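Notice to the Tenants of Pimholm House

December 12, 2018

The Board of Pimholm House regrets to inform tenants that the clock in the entrance hall has resumed striking. It had been silent for 53 years, and the terms of every lease in the building were drawn up on the understanding that it would remain so.

Tenants will recall that under Clause 4 the hour of a tenancy's end is fixed by the hall clock and by no other instrument. While the clock stood still, no tenancy could end. The Board was content with this arrangement, as were most of the tenants, several of whom have now lived in the building for longer than they had planned to live at all.

At the first stroke, Mrs Abena Eshun of the second floor came down in her dressing gown and asked the porter, Mr Fiifi Quartey, whether he had touched the mechanism. Mr Quartey replied that he had not. He has since made a written statement to that effect, and the Board accepts it. The clockmaker's firm, Rätsep of Rirkdale, was sent for at once. Its representative, Miss Cempaka Kwok, opened the case and found no weights, no pendulum and a quantity of unopened letters, up to 1,570 by her estimate. All were addressed to tenants of the building. All bore postmarks from next July.

The letters have been placed in the Board's office. Tenants may apply for their own in person. The following rules apply to the reading of them:

- Letters are to be read standing.
- No tenant may read a letter aloud to a person mentioned in it.
- A letter once opened may not be returned to the clock.
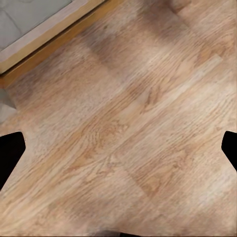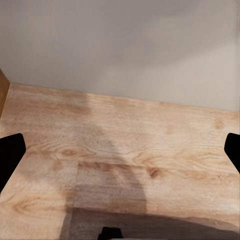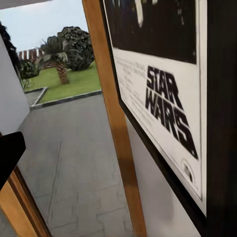 **May a tenant collect a letter on behalf of someone who has left the building?**

Letters for former tenants will be held by the Board until the date of the postmark and then sent on to the last known address.

The Board turns now to the matter of Mr Edem Eshun. Mr Eshun left Pimholm House on the night the clock first stopped, having gone out for bread, and his wife has kept his name on the lease ever since. Three of the letters are in his hand. Mrs Eshun collected them on the morning after the clock was opened and read them, standing, in the presence of the secretary, Mr Kofi Adjei. She then asked that the following be entered in the minutes: that her husband was well, that the shop had been further than he thought, and that he expected to be home in the summer.

Mr Adjei pointed out that under Clause 4 Mrs Eshun's own tenancy would end when the clock next struck twelve. Mrs Eshun said that she had read the lease before he was born and asked him to find her a chair.

She has sat beneath the clock since then, with her coat on and a ball of wool in her lap. The porter takes her tea at the usual times. The clock struck eleven some while ago – the Board has not been able to establish when – and the minute hand has not been seen to move.

Tenants are asked to use the side door and to keep their voices low on the stairs. Rent remains due on the first of the month.

By order of the Board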